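Karnisham Walkers list
Date: 28 December 2018
Subject: Re: Two nights on the Stadcombe path?

> Has anyone done the Stadcombe to Flirnton stretch in winter? We have two nights
> free and would like to sleep somewhere warm in between. Is it too muddy to be
> fun? Also wondering if the ferry still runs, or if we need to go the long way
> by the bridge.

Oh, please do go! I walked it in September and then went back last week because I missed it so much, and I think I like it even better with the leaves off. You can see the river nearly the whole way now, and the stretch above the old lime kilns opens right up.

It's 19 miles door to door if you start from the Stadcombe bus stop, so splitting it is smart with the short days. I'd stop at the Đorđević guesthouse, just past the second weir. Plain rooms, very good beds, and a breakfast that kept me going until well past noon.
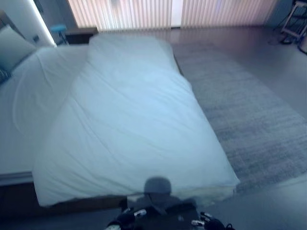

The mud is mostly in one place, the cattle field after the weir. Keep to the left-hand fence and you'll stay on the grass. After that the path climbs onto gravel and it's easy going clear to the ridge — on a bright morning there's frost all along the top and you feel like you could walk forever. I climbed about 600 feet that day and hardly noticed, I was so busy looking for waxwings. (Four of them, in the hawthorns by the second stile! I'd never seen even one before.)

As for the ferry, it's weekends only until spring. The bridge adds 2 miles, but they're lovely miles, through the alder woods, and I'd take them again even with the boat running. 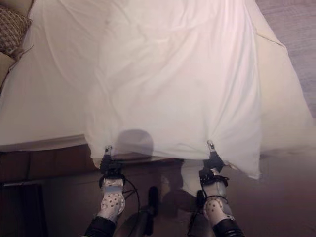 Flirnton Rambler wrote back to me off list that the alder woods flood after a couple of days of rain, and that the upper track by the water tower is the one to use then. It's marked in yellow on the newer map and missing from the old one, so check which you have.

Coming down off the ridge there are two ways into Flirnton. The lane is shorter and dull. The field path goes by the chapel and then along the mill stream, and there's a bench there that gets the last of the sun.
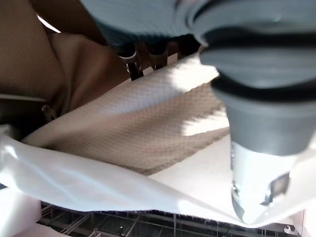
Can you do the field path in the dark? Better to take the lane after sunset, as the footbridge at the mill has no rail on one side.

Bring a thermos too. The tea place at the bottom of the hill is closed all winter and there's nothing else between the weir and Flirnton.

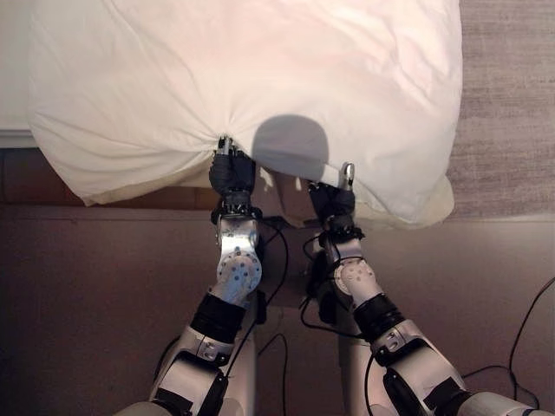 The last bus back to Karnisham leaves from the church, not the square, and the driver won't wait. I had to run for it with my boots untied! If you miss it, the pub does a very good pea soup and the train station is a flat walk along the canal.

Do write and say how you get on, and whether the waxwings are still there.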